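Match data notebook, June

Started 8:40. Picking up the substitutions question from last time. The goal is a clean table of minutes played per player for the Tarkholm seasons, so we can say whether a change of head coach moves minutes toward younger players or away from them.

Loaded the full set again from the Datance export. 1592 player-match rows after dropping friendlies. Last time I had more than that, and the difference is the abandoned cup tie, which was in there twice, once under the original date and once under the replay. Removed the first one. The replay keeps its own row.

Stoppage time is still a mess. Datance records a player who comes on in added time as zero minutes. Carrasco gives the same player one minute. I went with one minute everywhere, so that an appearance is never a zero. Changed it in the import script and left the old line commented out. 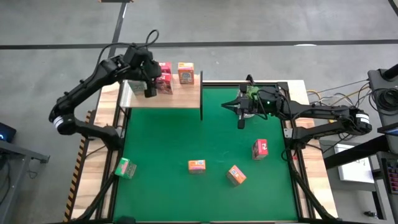

Coach tenure dates: the club file has the day the departure was announced, and the league file has the day of the last match in charge. For interim spells these can be weeks apart. I am using last match in charge for all of them. Anyone reading the older plots should know they used announcement dates and will not line up with the new ones.

Ran the split by age group, under 21 against everyone else. Used a cutoff of 600 minutes in the season before the change, which leaves out players who were barely in the squad. With the cutoff on, 3 of the coaching changes show a clear rise in under-21 minutes. The rest are flat. With the cutoff off, the whole thing is noise and I would not show it to anyone.

Checked one of the three by hand against the team sheets. Two of the regular center backs were out injured over the same stretch, so the rise there may have nothing to do with the new coach. Need an injury column before this goes any further. 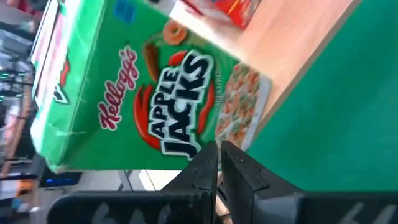

Tareck has injury spells by start and end date, but the player IDs do not match ours. Tried joining on name and birth date. Most of it works. Failures are nearly all players with two surnames, where one source keeps both and the other keeps the first. Wrote the failures out to a separate file to fix by hand.

Loan players: counted at the club they played for, not the parent club. Same as before, noting it again because the question came up.

To do
Fix the failed name matches
Add injury spells and rerun the age split with the same cutoff
Redo the tenure plot with last match in charge
Ask whether the league file covers the playoffs, the row for the second leg looks short

Stopped 4:15. Script and table are in the shared folder under the June name.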